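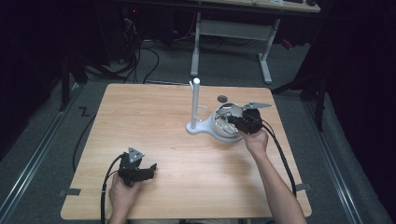 Call for participants: open day in October, Roswood site

Galby is looking for people to take part in the robot open day at our Roswood building this October. You would spend one session at a table, working with a pair of hand-held grippers while visitors watch and ask questions. No background in robotics is needed. Most of the people who did this last year had never held a gripper before.

What you would do

Each participant gets a table and a set of parts. You hold one gripper in each hand and carry out a short task, then set the table back and do it again. A staff member gives you the task and stays close by. The movements are recorded and go into the training set for Mavromatis, our two-arm assembly project. We have 277 sessions so far and want to reach 900 by the end of next year.

Visitors come through in groups of up to 18. They stay at each table for a few minutes, and some will want to talk to you. You can answer or pass the question to staff. At the end of each group's visit, 2 visitors get to try the grippers themselves, and you would take a break while they do.

Everyone gets a practice session before the doors open. We go over how to hold the grippers, how far to open them, and what to do with the cables. We will also ask you to look at the fingers before you start, with nothing in them.

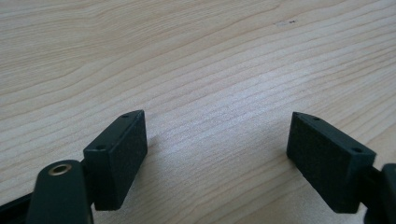
Gripper fingers in the open position, over a wood-grain tabletop.

Who can take part

You need to be 18 or older and able to use both hands for the length of a session. Left-handed people are welcome, and we would like more of them in the data. You can wear glasses. Please leave rings and bracelets at home, and wear short sleeves or sleeves that stay rolled up.

Sessions are done standing. If you need to sit, tell us when you apply and we will set up a lower table. The room is kept fairly dark and can get warm in the afternoon.

Hours and pay

There is a morning session starting at 9:30 and an afternoon session starting at 1:30. Each one runs three hours, including practice and breaks. You may apply for both but will probably be given one. Participants are paid for the full session at our standard hourly rate, which will be in your confirmation letter. Lunch is provided for everyone, whichever session you work.

We cover bus fare from Garkbridge. Parking at Roswood is free, but the front lot will be held for visitors, so use the lot behind the loading dock and come in by the side door.

Recording

Your hand movements and the tabletop are recorded. Your voice is not. Visitors may take photos, and if you would prefer to stay out of them we can give you a table farther from the walkway. You will sign a consent form when you arrive, and a copy is sent with the confirmation so you can read it first.

How to apply

Fill out the participant form at the Roswood front desk or ask for one by mail. Include your preferred session, whether you are left- or right-handed, and a phone number we can reach in the evening. We will contact everyone who applies, including those we can't place this time. If you took part last year, you still need to send in a new form.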